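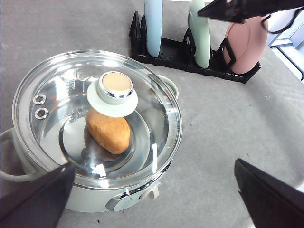 Does a roll really come back to life under a glass lid?

Every February the mailbag fills up with the same tip: put yesterday's bread in the electric pot, close the lid, give it a few minutes, and eat it as if it came from the bakery that morning. Readers swear by it. I have my doubts.

The lid is the trouble. A roll needs dry heat on the outside and a little dampness on the inside, and a covered pot with two small vents is built to hold on to steam. What you tend to get is a warm roll with a soft, leathery skin and a bottom that has spent the whole time pressed against bare steel. If you like that, fine. I wouldn't call it fresh.

I tried it at home over 11 breakfasts, with plain oblong rolls from Zernier, bought the afternoon before. No water in the pot, lowest setting. At seven minutes the crumb was pleasant and the crust had given up. Leaving the lid off for the last stretch helped somewhat. Turning the roll halfway helped more, though by then I was standing over the counter with tongs, which is a lot of supervision for one piece of bread. The toaster oven did a better job and I could walk away from it.

The makers aren't shy, of course. The leaflet that came with my Sastis pot lists "bread revival" between soup and steamed eggs and gives it two lines, with no time and no temperature. The Wurnach booklet at least suggests a rack under the bread, then doesn't include one in the box. I used a folded piece of foil and it did keep the underside from going dark.

In fairness, a glass lid lets you watch what's going on, and if the pot is the only thing you have to cook with, a warm roll beats a cold one. A small pot is also easier to wipe out than a tray full of crumbs. The bread counter at Đặng told me to flick a little water on the crust first. I did, and got a wetter crust.

Anyone getting a crisp roll out of a closed pot is welcome to write in. Please say how long, which setting, and whether the lid was on.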